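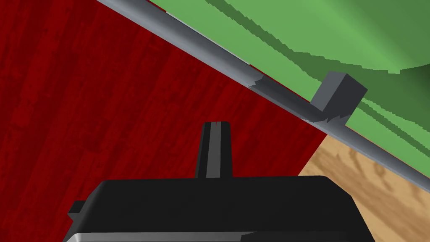 Sticky drawers first, because that's what everyone writes in about. Empty the thing, pull it all the way out, rub a plain white candle along the runners. Both sides. Push it in and out a few times, done. If it still drags, sand the shiny spots lightly (fine paper, go easy) and wax again. Painted pieces are the worst for this, paint on paint grabs, specially in June when the air is heavy. On a red finish with the streaks of the grain coming through, sand only where it rubs and keep off the face, you will never match that color again. Ask me how I know.

**Squeaky hinges.** Bar soap on the pin. Oil drips and then your stuck cleaning the floor.

**Water rings.** Dab of plain mayo, leave it overnight, wipe with a soft cloth. Works on white rings. Black ones, no, thats in the wood.

**Musty cabinets.** Bowl of baking soda, door shut, 2 days. Then leave the door open a day. Efa Beddoe swears by dry coffee grounds instead but then everything smells like coffee.

**Loose knobs.** Take the screw out, one coat of clear nail polish on the threads, let it get tacky, screw back in. Holds for ages. Mine have held 7 years.

**Stripped screw holes.** Toothpicks and wood glue. Snap off flush, let dry, drive the screw again. Đạt Húa's trick originally, he did every door in the Zernbridge kitchen that way, some 96 hinges worth.

**Greasy doors over the stove.** Warm water, drop of dish soap, rag wrung out nearly dry. Not the green scrubby side!! Dulls the paint right away.

**Shelf liner that wont lay flat.** Roll it backwards, rubber band, leave till morning.

More on wobbly table legs next time, still waiting on glue.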